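4.2 What visitors saw at the open day

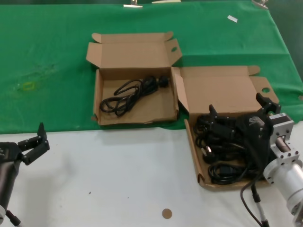 Open days are a poor place to measure anything, and we did not set out to measure this one. Our interest was in what people took away from it. The Covis demonstration ran on a Thursday in August in the main hall at Wirnavance, and 213 people signed in at the door. The task was cable transfer: a two-arm station moves black power cables from a full cardboard box into a second box beside it. The station ran in 8 sessions over the day, each introduced by Lorenz Fuchs of the Covis team. Yareli Barajas sat in on five of them and took notes from the second row. She had no part in setting up the station and no access to its logs.

The task was a fair choice in some respects. Power cables tangle, their plugs catch on one another, and a gripper that closes on one loop may well lift three. Anyone who has kept a drawer of spare cords understands the problem without a slide. It is also a forgiving task in ways that were not mentioned from the stage. The boxes sat side by side, so each move was short. No order was required. A cable laid down in loose loops counted the same as one dropped in a heap, and the talk never said what would count as a failure.

Figure 3 shows the work at hand: the right gripper is lowered into the full box, its fingers spread over the cables, while one coiled cable lies in the box on the left. The left gripper is open. We include the figure with some caution. A still picture of a gripper among cables tells the reader where the fingers are. It does not tell the reader whether the grasp held, how many cables came up with it, or how the coil in the other box got there. Several visitors we spoke to afterward were quite ready to fill in those gaps, and always in the machine's favor.

Barajas's notes are thinner than we would like on the point that matters most, which is who was in control. In two of the sessions she attended, Fuchs told the audience that the arms were "running on their own." In the others he said nothing either way, and the question was not raised. The printed handout, prepared by Esik, used the word "autonomous" in its heading and "assisted" in the small print on the back. We asked for a clear statement for each session and were sent the handout again. We therefore make no claim in this paper about the level of autonomy, and we would ask readers to be slow in making one themselves.

A second concern is pacing. Long pauses were talked over, and talked over well -- Fuchs is a good speaker, and the audience mostly looked at him when the arms were still. Barajas noticed that she had done the same, and that her notes for those stretches record his remarks and nothing about the station. A fixed camera with a visible clock would have settled the matter cheaply.

None of this shows that the station performed badly. Czerwiński, whose sorting line was shown in the next room, drew a smaller crowd with a duller talk and left a tally sheet on the table for anyone to read. We found the tally sheet more useful than either talk, although it too was filled in by the exhibitor's own staff. Section 4.3 turns to the exit cards, where visitors were asked to say in a sentence what the robot could do.

Figure 3. The two-arm cable station, with the right gripper lowered into the full box.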